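Setting a Practice Table for Place-Setting Lessons

161 shares | 14 comments

This guide is issued by Pramitbridge for instructors who teach basic table setting to beginners. The exercise takes one short session and needs a clear tabletop, one plate, one bottled drink and a few plain blocks that stand in for food. Fadime Akyol prepared the steps, and Ivone Barbosa reviewed them for classroom use.

Step 1. Clear and wipe the table

Remove papers, bags and cups. Wipe along the grain of the wood and allow the surface to dry fully before anything is set down.

Step 2. Place the plate and the drink

Set the plate down first, near the center, and leave room on both sides. The bottle then goes to the left of the plate – upright, with the cap closed. A smaller bottle is easier for beginners to handle than a tall one.

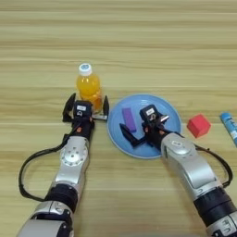

Light-blue plate at the center, with the juice bottle to its left.

Ask learners to check the spacing before they continue. A hand should pass between the bottle and the rim without touching either. If it does not, move the bottle and leave the plate where it is.

Step 3. Add the blocks

Each learner receives two blocks of different colors and shapes. One is placed on the plate and the other on the table beside it, so that the words "on" and "next to" can be practiced together. In the arrangement shown, the purple block lies on the left part of the plate, and the red cube sits just outside the right rim.
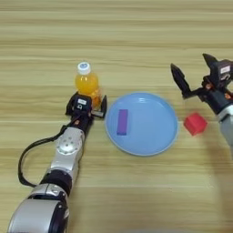

Step 4. Repeat and reset

Have learners name the position of each item aloud, then exchange the two blocks. The plate and bottle remain in place during the exchange. At the end of the session, return the blocks to their container, wash the plate and wipe the table again. Instructors who teach on Monday should leave the set ready for the next group.

60 shares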